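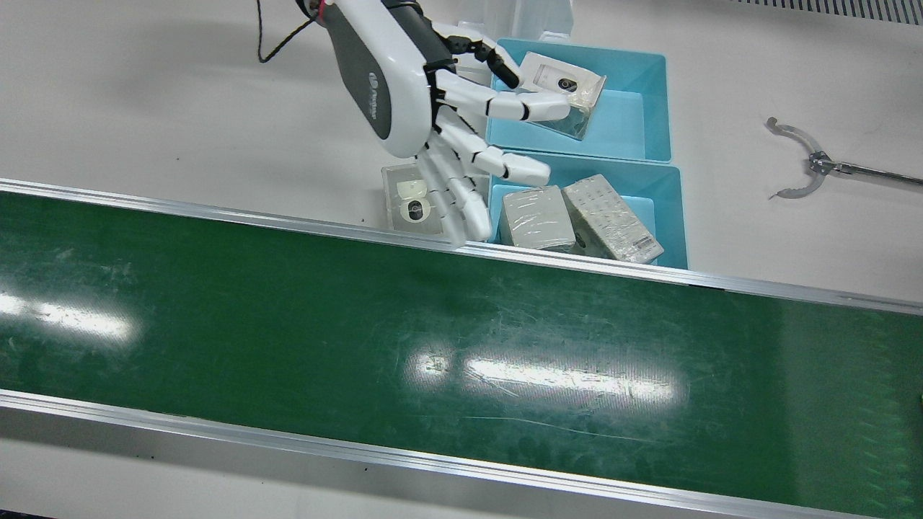 Packing bench: what we think of the small bins so far

Readers of this newsletter will know I was against the bins. I said so in June and I'm not going to pretend otherwise now. The old way was one deep tote at the end of the belt, everything for the round dropped into it, and whoever was on labels fished things out again. It was ugly and it was cheap, and orders went out of the door.

Then Kelechi Sani came back from a visit to the Bunholm depot with the idea that every bench should have shallow bins in pairs beside the conveyor, one behind the other, with the wrapped packs going into them by order. Bunholm swears by it. Bunholm also swore by the colour-coded tape, and we still have a cupboard full of that.

So we have had bins on the long bench for a while now, light blue ones, and I have been asked to write up how it is going without being rude. I'll do my best.

First, the good part. The sides slope inwards and you can get your fingers under a pack without scraping your knuckles, which was never true of the tote. The floor of the bin is a bright blue and the white packs show up well against it, even for those of us who should have had our eyes tested years ago. I had expected to hate the colour. I don't mind it.

The size is where I start to grumble. One of our clear-wrapped packs will not lie flat if you drop it in quickly. It leans against the side, and then the next person has to decide whether to straighten it or put the second pack on top and hope. The wrapping catches the light too, so if the label isn't facing you it can be a nuisance to read under the strip lamps. Suleiman Etim says this is a matter of putting them in properly. Suleiman has never done a full Thursday on that bench.

Then there are the numbers. The leaflet from Workell, who supplied the bins, claims a bench can clear 4000 packs in a week with this layout. It doesn't say how many people are on the bench, how big the packs are or whether anyone stopped for lunch. Our best day so far is 723, and that was a day with no returns and no large orders. I would like to see the same count done with the old tote and a decent crew before anybody tells me what the bins have or haven't done for us. I have asked for that twice.

Mistakes are a bit easier to talk about, as we write those down anyway. We had 89 wrong-order slips in the last month of the tote. The bins month isn't finished, so there is nothing to compare it with yet, whatever you may have heard in the canteen. Part of me suspects the slips will drop simply because everyone knows they are being counted.

A few requests in the meantime, agreed with Kelechi:

Keep the two rims close together. If a gap opens up between the bins, small packs go down it.

Nothing but wrapped packs in the bins, please. Tape guns and mugs have their own shelf.

Leave the edge of the belt clear. The bins belong beside it and shouldn't be pushed up on to the frame, however handy that seems at four in the afternoon.

If a label is facing down, turn it over when you put the pack in – it takes a second, and the person after you will be grateful.

The Anozie round stays on the old tote for now, as those parcels are far too big for any of this. There is also talk of trying the Reltero dividers, which slot across the middle of a bin and are meant to stop packs sliding about. I have seen the price. I would sooner see whether people can stand a pack up straight first.

Kelechi wants views from both shifts, for or against, on the sheet by the kettle. Please put your name next to yours. The last sheet had eleven comments on it and seven of them were about the biscuits.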